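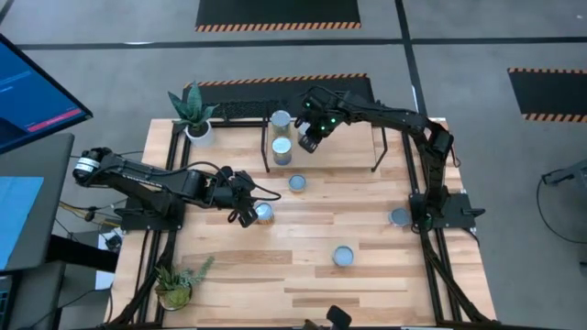 Page last changed: May, in the afternoon

Why Do We Put Cans on a Shelf?

Have you ever helped unpack the groceries and wondered where all the cans should go? Well, a little raised shelf is a wonderful thing to have, even a low one like the wooden one at the back of this table, with its black metal supports. It gives you a second floor, just like a house has an upstairs!

Look at the two cans at the left end. They stand one in front of the other, and that is how many grocery stores do it too. When new cans come home, slide the older ones forward and put the new ones behind, so the old ones get eaten first. Grown-ups call this "rotating" (nothing has to spin, though).

Now find the small can down on the tabletop, the one with the orange-brown pattern on its side. Cans have flat ends, so they stand up nicely on a flat top made of wooden strips. Try lining up 2 cans at home, and ask which one is older!

Written by Remedios Baluyot for Wakside Kids

109 shares
2 comments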